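Household textile care

Household textile care is the washing, drying, mending and storing of all the cloth in a home, from towels and dishrags to blankets and sweaters. It's a much older subject than the washing machine, and a much bigger one than laundry. I've been adding to this article for years, mostly in April when I empty my closets, so forgive me if some parts are fatter than others.

Scope and terms

People who write on the subject usually split household cloth into flat goods (sheets, tablecloths, napkins), pile goods (terry towels, velvet, most cleaning cloths) and knits. I like this split because it tells you how the cloth will act when it's wet. Flat goods crease. Pile goods soak up a lot of water and take forever to dry. Knits stretch, and they stretch most when they're heavy with water and somebody hangs them up by the shoulders. I did that to a cardigan once and it came down as a bathrobe.

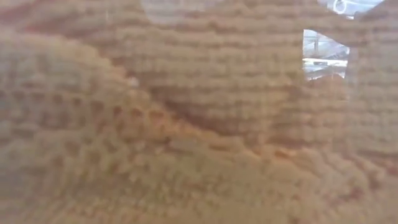 Wool is the fiber people worry about most. Each hair is covered in tiny scales, and when you combine heat, water and rubbing, the scales hook into each other and the cloth felts. There's no real way back from that, although you can sometimes relax a slightly shrunken sweater by soaking it in cool water with a spoonful of hair conditioner and easing it out on a towel. Cotton is much more forgiving. It shrinks a bit in the first few washes and then mostly settles down, and it can take hot water that would ruin wool in one go. Linen gets softer with every wash, which makes me want to own more of it than I can afford!

Washing

Before piped water, wash day took the whole day and often the night before as well, with the soaking and the hauling and the boiling. Soap was made at home from fat and lye in many places, and the weather decided whether anything got dry. Most of us now push a button and complain about the beep.

The big mistakes haven't changed much, though. People use too much soap (I did, for half my life) and they pack the drum so full that nothing can move. Extra detergent doesn't rinse out well, and what stays behind makes towels stiff and a little gray. If yours feel like cardboard, run them once with no detergent at all and see how much foam comes up.

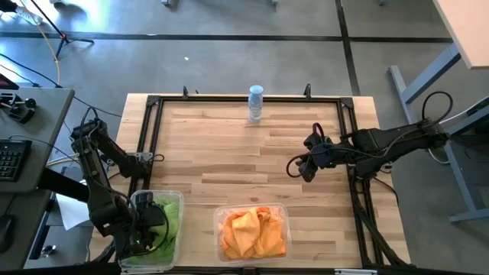
Wooden worktop with a water bottle and a clear plastic container.

Microfiber needs a few words of its own. It's a synthetic, usually polyester blended with polyamide, and the fibers are split so fine that they pick up grease and dust without much help. Fabric softener coats those fibers and the cloth stops grabbing. High heat isn't kind to them either. I wash mine separately from cotton – they collect lint from everything they meet – and hang them over the side of the tub.

Drying and storing

Sun is a mild bleach, so whites love it and dark colors don't. Knits should be dried flat, turned once, and kept away from the radiator. For storage, the main enemies are damp, light and moths. Clothes moths lay eggs on wool, silk, fur and feathers, and it's the larvae that do the eating. They like dirty wool best, so the best protection is putting things away clean. Cedar smells wonderful and I keep some around, but I wouldn't trust it to save a blanket I cared about. Freezing does work on small pieces if they're sealed in a bag and left in there long enough, and mine stay in for 2 weeks.
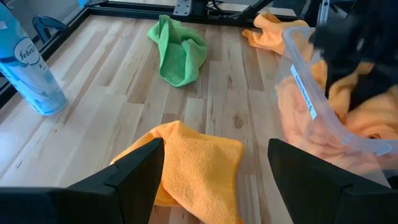 Tineke Martens wrote to me that I'm too hard on cedar, and that her wool blankets have lived in a cedar chest for 47 years without a single hole. She brushes them outdoors every spring, she added, and she thinks the brushing does at least half the work. I think so too, and I've taken it up myself.

Mending

Darning is weaving a small patch of new thread across a hole, and it's easier than it looks if you start before the hole gets big. Towels with frayed edges can be trimmed and hemmed, and once they're past that they make perfectly good rags.

Related articles
Clothes moth
Darning
Felting
Linen closet
Soap making at home
Terry cloth
Washboard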